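Gurkel Town Supporters' List
Re: New stand, new striker, new everything? 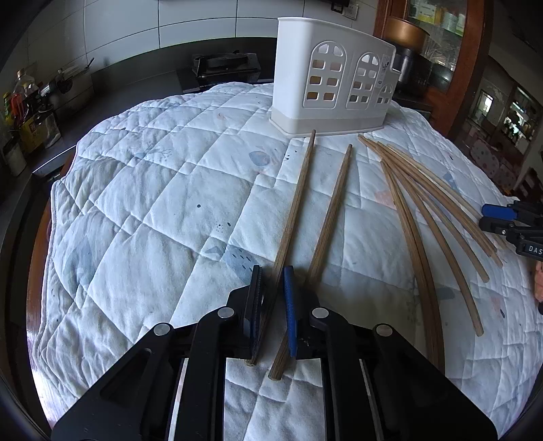
What Gumaro wrote

On the Gurkel list, Gumaro Quintero wrote:

> Evening all,
>
> Just back from the meeting at the ground and I came away far happier
> than I went in. Short version for those who couldn't make it:
>
> Jornico are on board as main sponsor from the summer. The board say
> the money lets us go full-time within two seasons.
>
> The covered end will be rebuilt with room for 1,000 standing. They
> showed us a drawing. It looks smart.
>
> Yagi stays as manager whatever happens in the last 5 games. I know
> that will split the room, but he has had no budget and half a squad.
>
> They are talking to a forward. No name given, but she wasn't denying
> it when somebody at the back said Mogensen's brother, and Els Jansen
> was grinning like a cat.
>
> I think we should get behind this. We've moaned for years that the
> club has no plan. Well, it has one now.
>
> Gumaro

Gumaro, thanks for going and for writing it up. I couldn't get away from work, so I'm relying on your notes and on what Unnur told me on the phone afterwards. The two accounts match on the facts. They don't match much on the mood.

I'll take your points in a different order, if you don't mind.

> The covered end will be rebuilt with room for 1,000 standing.

Our best league gate this season was the derby against Dotier, and the covered end had gaps in it even then. I stood there. You could have swung a scarf round your head and hit no one. So who are the extra places for? If the answer is that the league above asks for them, fine, but then the club should say so and show us the page in the ground rules. Did anyone ask whether there is planning permission? Unnur thinks the question was put and the reply was "in hand". The floodlights were in hand for three seasons.

I've seen a drawing before, too. Some of you will remember the one with the trees and the family eating ice cream by the turnstiles. It hung in the bar until the damp got it.

> Jornico are on board as main sponsor from the summer.

On board how? Signed, or shaken hands? The word Unnur wrote down was "agreed in principle", and I've been following this club long enough to know what that's worth. Hauksdóttir were agreed in principle as well, and we played until October with a blank shirt.

I'd also like to know how long the deal lasts. A one-year shirt deal can't pay for a two-year move to full-time football. If you put players on proper contracts and the sponsor walks after twelve months, you still owe the wages. Look at what happened to Dotier when they tried it. They went up, came straight back down and spent the next summer selling anyone who could kick with both feet.

> Yagi stays as manager whatever happens in the last 5 games.

This is the one that bothers me most, and I say that as somebody who likes him. Noboru Yagi has had a rotten hand and I wouldn't sack him. But "whatever happens" is a daft thing to say in public in April with relegation still possible. Suppose we lose all of them. Does the board stand by it? If they don't, they've lied, and if they do, they'll have a full-time squad in a part-time division.

I don't agree that he has had half a squad, either. He has had a full squad and picked the same eleven until their legs went. The two lads from the under-21s got 20 minutes between them over the whole winter. We've led at half-time in match after match and then sat on our own penalty area waiting to be hit. Money won't mend that. Making a change on the hour might.

> They are talking to a forward.

Every club in the country is talking to a forward. Unnur asks me to pass on that her brother has a year left where he is, has just bought a house there, and heard about his move to Gurkel from her. As for Els grinning, she grins at throw-ins.

> I think we should get behind this.

I'll get behind the team, as I always do, and I'll be on the coach for the next away game. Getting behind the plan is another thing, and I'd want to read it first. Has anyone got it on paper? I mean the budget, with income on one side and wages on the other. We were told last year that season ticket money would be kept apart from the day-to-day account. I've asked twice by letter whether that was done and had one reply, thanking me for my support.

The collection for the away end roof stands at 3,246 pounds, by the way, and I'd be against handing it over for the new stand, as one or two people have suggested. It was given for a roof. People who put in a fiver for a roof should get a roof, or their fiver back.

What I'd propose is that we send the club a short list of questions before the last home match and ask for written answers. Mine would be:

Is the Jornico contract signed, and for how many seasons?
What happens to the full-time plan if we go down?
Is there planning permission for the covered end, yes or no?
Where is the season ticket money held?

Add your own and I'll put them together. Gumaro, you were in the room, so if I've got any of the above wrong, please put me right on the list and I'll say sorry there too.

Coach leaves the car park at 9.30. Bring the right change, the driver won't break a twenty.

Olga Olmedo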